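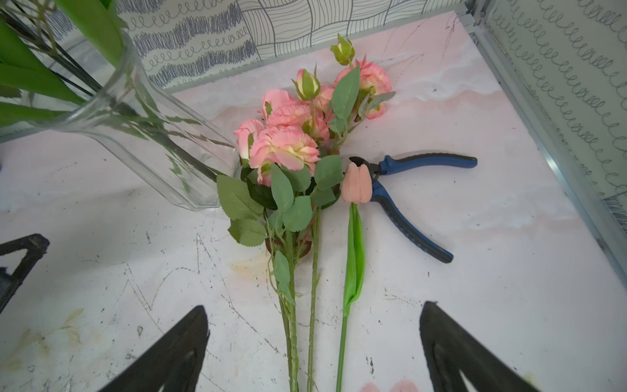
Print this page | E-mail this article

Callar work is a name used in the trade for the making of artificial flowers from cloth. Its supporters date it to 1824, when a workshop called Callar is said to have opened, but the only source is a sales booklet printed long afterward. The usual claim is that a good copy fools the eye, and this deserves some doubt. Roses come off best, as in a pink spray whose ruffled petals are tipped in a deeper shade; a single tulip, with its plain outline, gives a maker far less to hide behind.

Search articles Enter keyword Go

Doaa Sqalli, who studied 169 pieces sold under the name, could tie only 14 to any known maker. Most of the rest carried no mark at all. Dealers still call unmarked pieces "early Callar" and price them to match. The rival Panditham account, which puts the start of the craft in a family shop, rests on two letters, neither of them dated. It has been repeated in several guides without further proof.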